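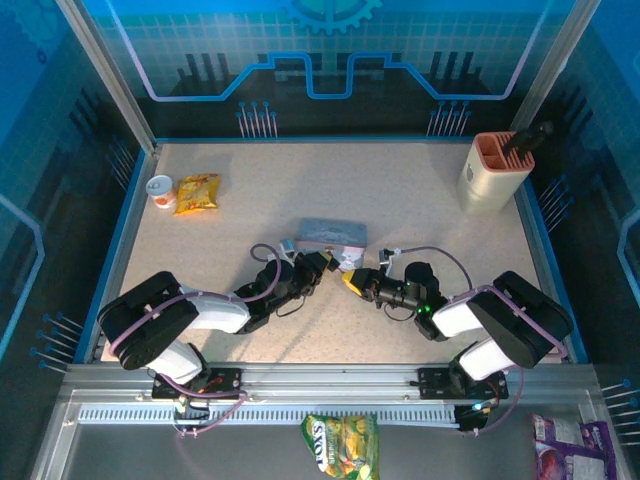
Zidedeck 102 is a raised decking system for flat roofs, balconies and ground-level terraces. It consists of aluminium boards, joists and adjustable pedestals, and is supplied by Brellside from the works at Brirnport. The number in the name is the face width of the board in millimetres. Earlier stock with a wider board was sold as plain Zidedeck and is not interchangeable with it. See "Mixing with older stock" further down the page.

## What is supplied

A standard order is made up from the parts below. Boards and joists are priced by length and pedestals singly. Clips and screws come in bags.

| Part | Code | Notes |
|---|---|---|
| Board, ribbed | ZD102-R | 102 mm face, 3,000 mm long |
| Board, plain | ZD102-P | 102 mm face, 3,000 mm long |
| Joist | ZD-J | 3,000 mm long, open channel |
| Short joist | ZD-JS | 1,000 mm long, for edges and returns |
| Pedestal, low | ZD-PL | Screw-adjusted, locking ring |
| Pedestal, high | ZD-PH | As above, with extension collar |
| Slope corrector | ZD-SC | Fits under either pedestal |
| Board clip | ZD-C | Stainless, sets the gap |
| Edge trim | ZD-T | Colour matched |
| Acoustic pad | ZD-AP | Adhesive backed, fits pedestal head |

Pedestal heads are supplied with the acoustic pad loose in the bag. If the deck is over a lived-in room the pad must be fitted. Over open ground it may be left out.

## Boards

The board is a hollow extrusion with two internal webs. Both long edges carry a groove that takes the clip. The ribbed face has shallow ribs along the length of the board, with a fine grit applied in the powder coat. The plain face has the same coat without ribs and is meant for upstands, steps and vertical facings. It should not be used as a walking surface outdoors.

Boards are not handed and may be turned end for end. They can't be turned over, as the underside is uncoated and has no drip edge.

Cut ends should be dressed with a file and touched in with the paint pen supplied. The coating is not damaged by cutting if a fine-toothed blade for aluminium is used and the board is held down on both sides of the cut. Swarf has to be cleared off the roof the same day. Steel swarf from other trades will leave rust marks on any colour, and these are not covered by the guarantee.

## Finishes

Three finishes are kept in stock:

- Slate, matt
- Miranda, a warm grey-brown with a light texture
- Sand, matt

Miranda was brought in as a trial finish in March and is now a stock line. It shows pale dust less than Slate and shows leaf stains less than Sand. Colour can vary slightly from one coating batch to another. The batch number is printed on the end label of each pack, and packs with different numbers should be opened together and the boards shuffled before laying.

Other colours are coated to order. There is a minimum quantity and a longer lead time, and coated-to-order boards can't be returned.

## Loads and spans

The spacing of joists and pedestals depends on the use of the deck. The figures in the span table (document ZD-S, sent with every quotation) apply to boards laid across at least three joists. A board resting on only two joists is weaker in the middle and the closer spacing given in the notes must be used.

Planters, tanks, hot tubs and heavy cooking ranges need their own pedestals directly below. The load should be taken down through the pedestal to the structure and not spread by the boards. Where a planter is to be filled on site, work from the weight of wet soil.

The span table does not say whether the roof can take the load. That is a matter for the building's engineer. Brellside will give the weight of the deck for each square metre on request, and the figure for each pedestal type with the joist spacing stated.

## Setting out

1. Check the roof covering and get any repairs done first. Access afterwards is possible but slow.
2. Mark the finished deck level on at least one wall. Allow for the door threshold and for any upstand height the roofing firm requires.
3. Snap lines for the joists. Start from the most visible edge, normally the one facing the door.
4. Place pedestals along the lines. No pedestal should stand on a lap joint in the roof sheet, on an outlet or within the clear zone of an outlet.
5. Drop the joists into the pedestal heads and bring them to level. Turn the base of the pedestal, not the head.
6. Tighten the locking rings once a whole bay is level.
7. Fix joists to heads with one screw at each head. Leave the screw out at the sliding end of each run.
8. Lay boards, clip by clip. Check for parallel every few boards and take up any error in the gaps.
9. Fit the trim last.

Joists are joined end to end over a pedestal with a gap left for movement. A joist butted up tight will lift its neighbour in hot weather. The same applies at walls, where the board ends and the trim should both stand clear.

## Slopes

Pedestals stand upright only on a level base. On a roof laid to falls, each one needs a slope corrector below it, turned so that the arrow points downhill. Correctors can be stacked, to a maximum of 2 under any pedestal. If that isn't enough, the fall is too steep for this system and a fixed frame should be looked at.

Water has to run freely below the deck. Joists should run with the fall where the board direction allows. Where they run across it, the pedestals keep them clear of the roof surface and no further measure is needed.

## Access panels

Outlets, drains and junction boxes must stay within reach. A lift-out panel can be made from ordinary boards screwed to two short joists, which then rest on the pedestals without being fixed. The kit (ZD-LP) includes the screws, two lifting keys and the edge pads that stop the panel rattling. Panels wider than the kit allows become awkward for one person to lift.

## Fire and earthing

Boards, joists and pedestal screws are non-combustible. The acoustic pad, the slope corrector and the base of the low pedestal are not, and the classification report deals with these separately. Building control officers have asked for the report more often than for any other paper, so it is best requested with the order. All-metal pedestals are available for projects that require them, under code ZD-PM. They have no acoustic pad.

An aluminium deck may need to be bonded to the building's lightning protection. The joists have a plain strip on one flange for a bonding clamp. The clamp itself is not supplied.

## Mixing with older stock

Clips for the older, wider board have a deeper tongue and will split the groove of a 102 board if forced. Joists and pedestals are common to both. Where an old deck is being extended, the usual method is to finish the old boards at a joist, fit a trim strip and start the new boards on the other side. A small quantity of the older board is still held at Brirnport for repairs.

## Cleaning and upkeep

Wash twice a year with warm water and mild soap, using a soft brush along the ribs. A pressure washer may be used with a fan nozzle held well off the surface. Don't use acid brick cleaner, bleach or wire brushes. Salt for ice should be rinsed off when the thaw comes. In coastal places washing should be done more often, and the guarantee terms give the distance from the shore at which this applies.

Lift one access panel each autumn and clear leaves from the outlets.

## Packing and delivery

Boards are packed in sleeves on timber bearers. Packs must be stored flat and under cover with the sleeve ends open. Water trapped inside a closed sleeve can mark the coating within a few weeks.

The delivery vehicle needs clear kerb space and someone to help unload. Lifting to roof level is by others. Full-length boards don't go into most passenger lifts, and boards can be cut to 1,000 mm at the works for a charge if the layout suits.

## Samples and contacts

Samples are short offcuts of the ribbed board, one in each stock finish. They are free to trade customers.

- Quotations and span tables: Chiamaka Ekwueme
- Drawings and layout checks: Robel Ejigu
- Orders, samples and returns: Sneha Dubey
- Test reports: Vandana Khurana

Layout checks need a dimensioned plan showing thresholds, outlets and the direction of fall. Sketches are accepted if the dimensions are legible.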